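Boards > Heart & Circulation > Choosing a consultant

haker40
Anyone seen Dr Fang at the Gosham clinic? His page says 687 valve repairs. Over how long, though?

nga_h
Saw him in August. Sixteen minutes, no rush, clear answers. I'd go back.

orance
Nice manner isn't a result – ask for his complication rate.
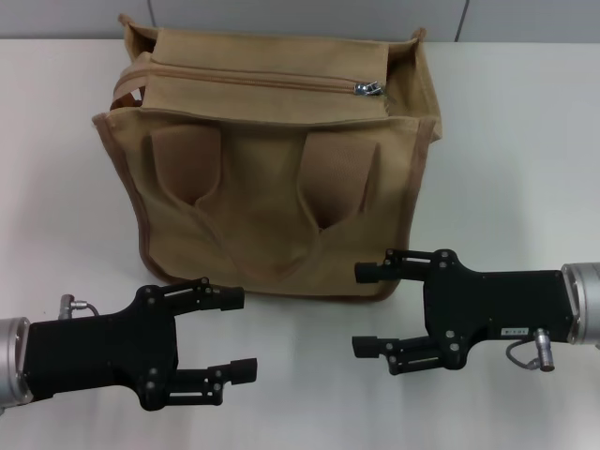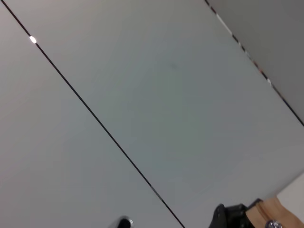 Tan bag with the zip top, first one

nga_h
I did ask. He told me.

haker40
And? Numbers or it's just a brochure.

Filed under: Cardiology, Second opinions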